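12/09/2021

Went to see Kiriment last night, finally, after three postponements and two trailers that gave away different halves of it. The Clukura has 228 seats in the big room and I had a whole row to stretch out in. The girl at the counter said it was a good night for them. I hope she was being polite.

The line for months has been that this is the movie that brings people back. They said the same thing in August about the Jibrin sequel, and that one was gone in 2 weeks. I don't know how a studio looks at a half-dark room and announces that audiences are hungry for the big screen. Some of us are. I am, I think. But I paid for parking, a ticket and a soda the size of a bucket, and what I got first was a long string of ads for things I could have been shown at home for free.

The movie itself: fine. The opening is very good, all that business on the ferry with no music, and then somebody starts explaining the plot and doesn't stop until the credits. I wrote "who is the uncle" on the back of my ticket and I still can't tell you.

Got up late. Cereal, laundry, read the reviews I'd been saving.

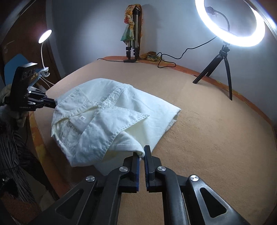 Something white, only partly folded.

The reviews are glowing, of course. One called it "a reason to believe in theaters again." I'd believe in theaters again if the sound were turned down a notch and the left speaker didn't buzz. Another critic admits, way down near the bottom, that he watched it on a link at his kitchen table. So much for the big screen.

Called Mwanaisha Swai in the afternoon. She did a stretch of work in the costume department on a Zadel picture that was supposed to be out last year, and she says the new date is firm. I asked how firm. She said the last one was firm too. She's been paid, at least, though a lot of the crew went home when they shut down and a few took other jobs and stayed in them. I don't see those people mentioned when the studio talks about being back to normal.

She thinks I'm too hard on Kiriment. She cried at the lighthouse part. I told her the lighthouse part was lifted from a better movie and she said most things are, and did I want to go with her to the Clukura's 100-minute cut of something old next month. I said yes before I asked what it was.

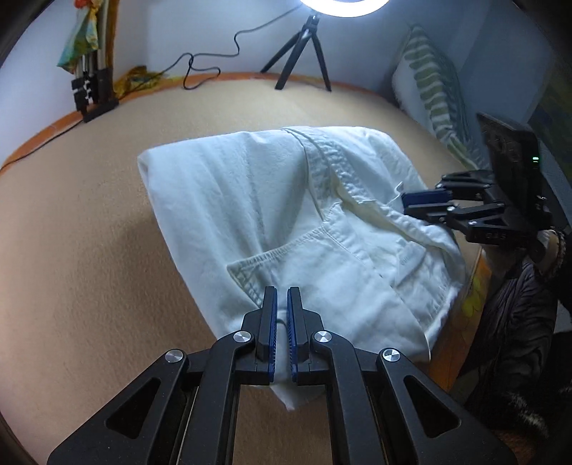
The white shirt, the one with the pocket.

Meanwhile Zadel says it will open its next one on 1,000 screens and on its own streaming service the same day, and calls this giving people a choice. Maybe. I noticed the price of the service went up in the same announcement, four paragraphs down. I give it a year before the screens part gets quietly dropped.

Must look up who the uncle was. Need detergent, stamps, and a bulb for the hall.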